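About Flondcombe

Flondcombe is a small test shop for robot hands. Companies that are about to buy a gripper, an arm, a wrist camera or a controller send it to us first, or ask us to get hold of one, and we try it on the kinds of objects they plan to handle. Then we write down what it did. We sell reports and bench time. We do not sell hardware, and we take no commission from anyone who does.

How we started

We began as the test corner of a packaging company. The people there had bought a gripper on the strength of its data sheet and found that it could not pick up a cup by the rim without tipping it. Sorting that out took most of a winter, and by spring other firms in the same building were asking to borrow the bench. After a while the bench was paying its own rent, so it moved out and took a name.

We still work from one large room with a loading door at the back. There are four of us full time. Two work on the mechanical side and two on cameras and control software, though everybody ends up tightening screws.

What we test

Most of our work is comparison. A customer has narrowed the choice down to a couple of grippers and wants to know which one suits the job. We mount both, run the same objects past both, and keep the speed, the lighting and the starting positions as close to equal as we can get them.

The things we look at most often are:

Finger shape and finger surface
Opening width against the size of the part
How a gripper closes on thin, curved or slippery edges
Cable routing, and whether it gets in the way of the wrist
Where a camera can sit and still see the fingertips
Delay between the controller and the hand

Cable routing gets less attention in sales material than it should. A loop that is fine with the arm upright can catch on the housing when the arm reaches low over a table, and we would like to find that out here before it happens on your line.

We use household objects a good deal, even for industrial customers. They are cheap, they are easy to replace, and a customer who wants to repeat a test can buy something close to the same thing. Mugs are a favorite. A mug has a rim, a handle and a hollow body, and a gripper can go after any of them. We also keep blocks, boards, boxes and bins for the simpler runs and for setting up.

Some tests use two arms at the same table, with a camera at the wrist of one of them. The wrist view shows its own fingers close up and lets us watch how the other hand comes in toward the object. It is a good way to judge fingertip clearance, and customers tend to learn more from those pictures than from the tables in the report.
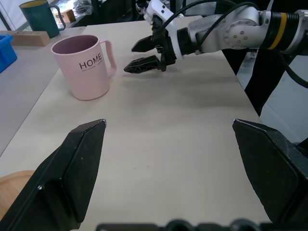
How a project runs

You tell us what you need to pick up, how fast, and what you have been looking at. We reply with a test plan and a price. If the plan looks right, you send the hardware or we arrange a loan.

A standard comparison is 1000 grasps per gripper, split over the objects in the plan. We log every attempt, including the ones that fail because of our own setup, and mark those as ours. Shorter trials are possible when the question is a simple one, such as whether a finger fits through a handle at all.

You get the report, the raw logs and the pictures. If a result surprises you, come and watch a rerun. Visits are usually on a Friday, when the benches are free – please write ahead.

Projects we have worked on

For Vestergaard, a kitchenware packer, we compared finger sets for cups and bowls. The set they chose was the plainer and slower of the pair, and it dropped less.

For Plana we tried wrist camera positions on a single arm over several weeks. Most of that time went into glare.

Brirkura is our own project, a set of scripts for running the same test on different controllers. It grew out of being tired of writing the same routine over and over. Customers can use it at no charge while their project is open.

Working with us

We take on new projects all year except for November, when we service the arms and recalibrate the benches. Waiting time is usually around a month. If you are not sure whether your question is one we can answer, send it anyway, with a sketch or the part itself.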